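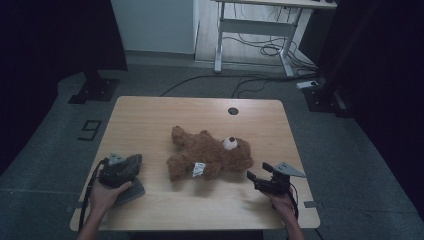
9번 자리, 곰 인형 집기. 양손 그리퍼 작업.

지난 2월에 있었던 그리퍼 고장 건을 정리해서 올립니다. 비슷한 장비 쓰는 분들이 물어보셔서 씁니다. 좀 깁니다.

증상부터. 오른손 그리퍼의 벌림 값이 작업 도중에 멈췄습니다. 손가락은 멀쩡히 움직이는데 기록에는 마지막 값이 그대로 반복해서 찍힙니다. 화면에 경고도 안 뜨고 녹화도 정상 종료됩니다.

그래서 늦게 알았습니다. Gollora 프로젝트용으로 모은 에피소드가 1,179개였는데, 검수 스크립트를 새로 돌려 보니 132개에서 벌림 값이 중간부터 일직선이었습니다. 전부 오른손이었습니다.

처음에는 인형 털을 의심했습니다. 털 있는 물건을 집는 작업에서 유독 많이 나왔거든요. 손가락 관절에 털이 끼어서 센서가 헛도는 줄 알고 분해해서 청소했습니다. 다음 날 똑같이 재발.

두 번째로 의심한 게 펌웨어. 이전 버전으로 되돌렸는데 변화 없음. 여기서 이틀 날렸습니다.

원인은 케이블이었습니다. 그리퍼에서 나오는 케이블이 팔뚝을 따라 내려가는데, 손목을 안쪽으로 많이 꺾으면 커넥터 바로 뒤에서 심선이 잠깐씩 끊어졌습니다. 인형은 옆으로 누워 있는 걸 잡느라 손목을 크게 돌리게 됩니다. 털하고는 상관없었습니다.

확인은 이렇게 했습니다. 그리퍼를 고정해 두고 케이블만 손으로 굽혔다 폈다 700번. 그사이 신호가 2번 끊겼고, 두 번 다 같은 각도였습니다. 케이블을 새것으로 바꾸고 같은 횟수를 반복했을 때는 끊김이 없었습니다.

그런데 케이블만의 문제는 아닙니다. 신호가 끊기면 수집 프로그램이 에러를 내야 하는데, 우리가 쓰는 Omik 로거는 새 값이 안 들어오면 직전 값으로 채우게 설정돼 있었습니다. 예전에 누가 프레임 수를 맞추려고 켜 둔 옵션입니다. 저도 켜져 있는 줄 몰랐습니다.

안전 쪽으로도 걸리는 게 있습니다. 이 데이터로 학습한 정책을 Steinbach 셀의 로봇 팔에 올려 봤는데, 물건을 놓아야 할 때 그리퍼를 안 열고 그대로 팔을 뺐습니다. 인형이라 끌려오고 말았지만 무거운 물건이었으면 곤란했을 겁니다. 그 모델은 내렸습니다. 불량 데이터가 원인이라고 단정은 못 합니다. 다시 학습해서 비교해 봐야 압니다.

바꾼 것들.
- 로거의 직전 값 채우기 옵션 끔. 값이 안 들어오면 녹화 중단.
- 커넥터 뒤쪽에 꺾임 방지 부품 추가.
- 케이블은 팔뚝에 한 번 고정하고 손목 쪽에 여유를 둠.
- 시작 전에 양손 그리퍼를 끝까지 열고 닫으면서 값 확인.

불량 에피소드는 복구하지 않고 버리기로 했습니다. 영상에서 손가락 간격을 추정해 메우자는 의견도 있었는데 손가락이 물건에 가려지는 구간이 너무 많습니다. 다시 찍는 게 빠릅니다.

검수 스크립트는 별것 없습니다. 벌림 값이 일정 시간 이상 소수점 끝자리까지 똑같으면 표시합니다. 정상 센서는 가만히 쥐고 있어도 끝자리가 조금씩 흔들립니다. 다만 완전히 닫힌 상태에서 값이 잘리는 기종이면 오탐이 납니다.

Bosside 쪽에 나가 있는 세트도 같은 케이블이라 교체하라고 연락해 뒀습니다. 거기 데이터는 아직 못 돌려 봤습니다. 결과 나오면 이 아래에 이어서 씁니다.

2023년 3월 28일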